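Gikitura Textile Reuse Program - Second Progress Report

Prepared for: Leinonen Fund, grants office
Prepared by: Merja Pesonen, program coordinator, Flenham
Reporting period: through the end of March

1. Status against plan

Work packages 1 and 2 are complete. Work package 3 (repair and regrading) is in progress and is running behind the original schedule by one month. Work package 4 (resale pilot) has started at one site. The final delivery date is unchanged.

Intake for the period was 746 kg of household clothing, weighed at the door before sorting. The target for the period was 700 kg. Shoes, bags and bedding are excluded from this figure, as agreed at the start of the grant. Most of the intake came through the Flenham drop-off point, with the remainder delivered from Pokia by the weekly van.

2. Sorting

All intake is sorted on the day it is received. The grading sheet was revised in January after the first report noted that grades B and C were being applied differently at the two sites. The revised sheet defines grade B as wearable after one repair of under 30 minutes. Anything needing more time goes to grade C and is held for fabric recovery.

Joonas Lappalainen regraded a sample of stored garments from both sites using the new sheet. Agreement between sites has improved, with knitwear remaining the weakest category. Pilling and light felting are still judged by eye, and a set of reference swatches has been ordered from the supplier used for the Flenham training day.

Moisture continues to be a problem at Pokia. The storage room there has no extraction, and two batches were downgraded in February after a musty smell was reported. A dehumidifier was bought from the equipment line (see section 5). The batches were not replaced.

3. Repair

Repair sessions are held at Flenham and are led by Orsolya Pintér. Attendance has been steady. Seam repair and button replacement make up most of the work. Zipper replacement is slower than planned and accounts for a large part of the delay in work package 3 - the original estimate assumed that sliders could be replaced without removing the tape, and this has been possible on only a minority of items.

The second industrial sewing machine arrived in February and was out of use for 3 weeks while a missing presser foot was traced. It is now in service.

4. Take-home repair kits

A total of 37 households received a repair kit, consisting of needles, thread in four colors, a seam ripper and a printed guide. Each household was asked to lay out one garment at home, check it for damage, and complete a short form before and after repair. Minttu Lehtinen is collecting the forms. Return has been slower than expected, and the deadline has been moved to the end of April.

Comments so far concern the guide more than the kit. Several respondents asked for larger diagrams and for a page on dark fabrics, where stitching is hard to see under ordinary indoor lighting. Both changes will be made before the second print run. The form will also be cut from two pages to one. 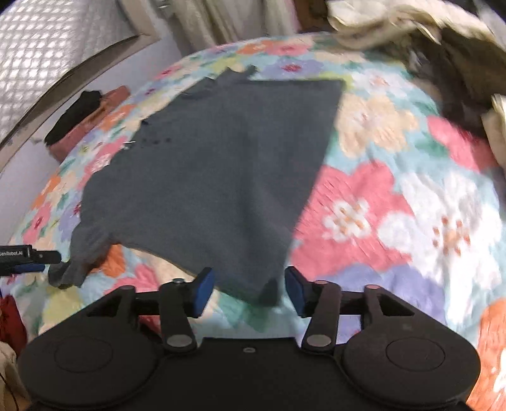 5. Budget

Spending to date is within the approved total. Two lines have moved. Transport is under budget because the Pokia van is now shared with the library service. Equipment is over budget by the cost of the dehumidifier and the presser foot. We request approval to move the transport balance to equipment. No additional funds are requested.

Staff costs are as planned. Oskari Suominen has taken over purchasing, and invoices from January onward carry his reference.

6. Next period

- Complete the grade B backlog at Flenham.
- Issue the revised guide and the one-page form.
- Open the second resale rail at Pokia, subject to humidity readings staying below 60 percent.
- Report on knitwear grading using the reference swatches.

Receipts and the intake log are attached separately. Questions on the figures in section 1 should go to Joonas Lappalainen, and all others to the coordinator.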